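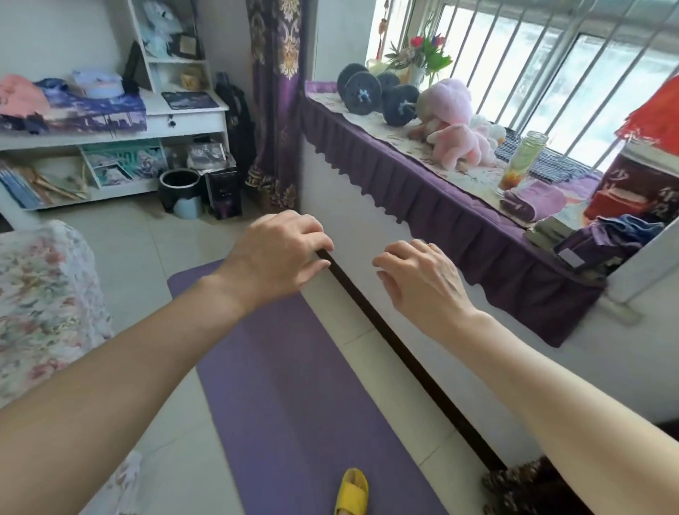 Open day at the Ditham lab, anyone else go?

Started by shopvac_ray, April 2019

shopvac_ray
Went to the Kastholm open day at their Ditham building. They had three rooms open and a short talk in the hallway between them. I build small CNC machines at home and have no background in this stuff, so take my notes for what they are.

First room was the arm they sell to bakeries. It moved trays from one rack to another. Fast, loud, not much to say about it. Second room was the one I came for, the home chores work they call Ruvinell. The idea is that people do ordinary jobs in ordinary homes, and the system learns from what the hands do. The talk was by Ronaldo Lacerda and he kept it simple. He said they have 1290 sessions so far and want a lot more. Third room was coffee and a table of brochures.

The live demo in the second room was a two-arm machine picking up towels and putting them in a bin. It did most of them. It got stuck on one and a guy reset it.

pelham_j
I was there too, the later group. Ours got stuck twice. Did they let you see the gripper up close? They told us to stay behind the tape.

shopvac_ray
Tape for us too. I asked about the fingers and was told they are replaceable pads, and the pads wear out. No number on how long they last.

oldtimer_mech
I don't get the appeal. A bakery arm has a job and pays for itself. Towels in a bin at that speed is a science fair project. I watched one towel take longer than I need to do the whole load.

tess_k
Speed isn't what they are after yet. Lacerda said so in the talk. If you only want fast, bolt the machine down and give it the same tray every time, which they already sell. A house is harder. Stuff is next to walls, next to beds, under windowsills. Look at any real bedroom and think about where you would put your elbows if you had to work along the bottom of the wall with a mat on the floor beside you.

oldtimer_mech
I know houses are cluttered. My point is the demo room wasn't. They had one bin and one table in there. If the hard part is the house, show me the house.

tess_k
Fair. I would have liked that too. I did ask if the machine had been tried in a lived-in room and the answer was "not for visitors."

shopvac_ray
That matches what I heard. The person at our end said the clutter is in the training material and the demo room is kept bare for safety. I can see both sides of it.

quillback
Question for anyone who was at the talk. Did they say how they get long thin things right? Trim, rails, broom handles, anything you need two hands on. My brother-in-law does flooring and he says the part that takes practice is holding a long strip with one hand while the other finds its spot.

pelham_j
Somebody in my group asked that. The answer was that two-handed work is the weakest part right now. One hand has to keep a light touch while the other comes in, and the machine tends to press too hard with the first one. They are working on it with a company called Camenzind that makes the force sensors. I wrote that down so I'm pretty sure of the name.

quillback
Thanks. Pressing too hard is what apprentices do also.

oldtimer_mech
So the answer was no.

pelham_j
The answer was not yet. You can read that how you like.

drywall_dan
What did parking run? Thinking of going to the next one.

shopvac_ray
Free, but the lot holds maybe half of what showed up. They said up to 200 visitors for the day and it felt like more at the door. I parked on the street behind the tire place and walked. Go in the early group if you can, the talk was easier to hear.

tess_k
You have to sign up for the next one. Groups are capped at 33 and mine was full. There was a sheet at the brochure table but I think you can also do it by phone.

drywall_dan
Ok. Does the bakery arm run the whole time or only on the hour?

shopvac_ray
It was running when I got there and still running when I left.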